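Taras Hordiienko
July 20, 2024

Okay so the back bedroom is officially becoming an office and I'm going to complain about cables in this thread for a while. Mute me now if you have to.

Background for the new people: we moved to Brerkbridge in March and I've been working off wifi from the far end of the house ever since. Video calls turn me into a slideshow. My boss has started doing impressions of me freezing.

The router is in the hallway closet because that's where the line comes into the house. The desk is in the back bedroom. Between them: one wall, one door that sticks, and a baseboard that some previous owner painted over so many times it's basically one solid piece.

Plan A was a mesh kit. Went to Kramer on the main street, looked at the price, put it back on the shelf very gently and walked out.

Plan B is wires! One long run from the closet to the desk, a little switch at the desk end, then short cables out to the work laptop, my own computer and the printer that only prints when it feels like it.

I measured the long run with a tape measure that's missing its first inch, so I measured it again with string. 59 feet, going along the baseboard and over the door frame. My wife says under the door would be shorter. My wife is right but I've seen what that door does to rugs.

Then I dug out The Box. You have a Box too, don't lie. Mine has phone cords, a charger for a camera I sold, and every network cable I've owned since college, all of them hugging each other.

Pulling one out took me 16 minutes. I tried the gentle way, then the shaking way (do not do the shaking way), then went back to finding one end and just feeding it through every loop like I was knitting.

Current state of affairs, yellow cable and the small black switch on the table:
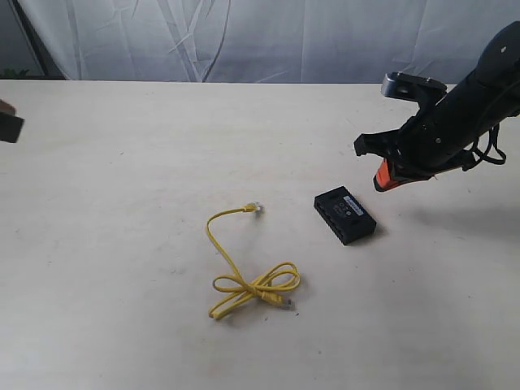 Yellow spaghetti, serves one.

Someone's already asked why yellow. I like yellow! Also if I can see it I won't vacuum it. The long run is going to be white so it disappears against the trim, that was the deal I made with the rest of the household.

Things I still need: cable clips (the nail-in kind, the sticky ones fell off in our last place every summer), a couple of Velcro ties, and a label maker or at least a marker that works.

My brother-in-law says I should buy a 500 foot spool and crimp my own ends. He has offered to teach me. I have seen his garage. No thank you, love you man.

Anyway if you've run cable over a door frame and it didn't look terrible, send me pics. I'm doing the clips tomorrow morning before it gets too hot back there.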